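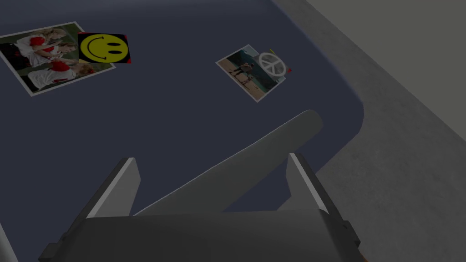 June, sim bench, just after four

Right, the phantom grip is back. Kojo swore we'd killed it with the last Plemska update and I believed him (more fool me), so I spent the afternoon on the photos-and-stickers table with the grey rod, trying to make it misbehave. It did!

The fault goes like this. Fingers open, controller says "holding", and the planner merrily starts the next move as if the rod were clamped. In sim the worst you get is a silly log. On the real arm that's a dropped rod, or a rod flung at whoever is standing by the fence, so I'm treating it as a safety matter and I've told Reijo as much.

I ran 500 episodes overnight and 39 came back with the false "holding" flag. Every one I've opened so far has the rod lying at a slant to the fingers. Straight ones look fine, though I've only been through a handful.

My first thought was the contact threshold, so I doubled it. No change at all. Then Despina asked whether the flag was being cleared on reset, and I went a bit quiet – it's cleared when the gripper closes, which is far too late. If the last episode ended in a good grasp, the next one inherits it.

That doesn't explain the slant, mind you. Could be two bugs sat on top of each other, and I don't much like that idea.

For now:

Real arm stays locked out of the Natovberg build. Key is in Reijo's drawer.

Reset patch is on my branch, not merged. Aravind, please be rude about it.

Rerun tonight with the same seeds, old threshold put back.

Kojo owes me a coffee.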